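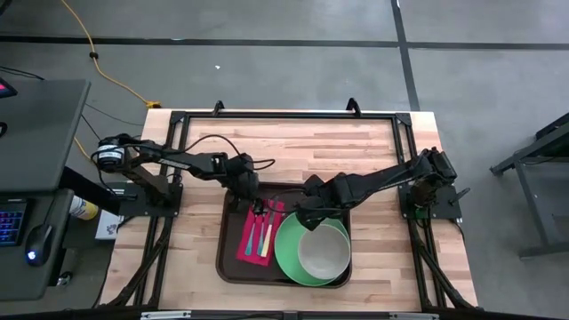
Fig. 2.1 Two robot arms mounted on opposite sides of a wooden tabletop.

Chapter 2
Switches, Hubs and the Small Network

Draft notes for print, 27 February 2020. Mitiku Tamiru

Last chapter: cables. Now the box they plug into.

Start with the hub, the older of the two. Frame comes in on one port, goes out on all the others. No memory, no choice. Every machine hears everything and most of them throw it away. Fine for a few desktops. Bad for 26 of them sharing one office, which is what the Puston branch had when we measured it in January. Collisions all morning.

A switch keeps a table. Source address, port, age. When a frame arrives it looks up the destination and sends it out one port only. Not in the table yet? Then it floods, same as a hub, and learns from the reply. The Vokel desktop switch used in the labs holds 4,000 entries, plenty for a school building or a small firm.

Terms you'll need: MAC address, port, flooding, aging time, broadcast domain. Learn teh last one well. Students mix it up with collision domain every year and the exercises at the end lean on it.

Section 2.1 builds the table by hand. Section 2.2 joins the Ho and Bosside offices with a single uplink, then adds a second one and watches the loop take the whole thing down. Spanning tree after that. Have a pencil ready, you will be redrawing the table alot.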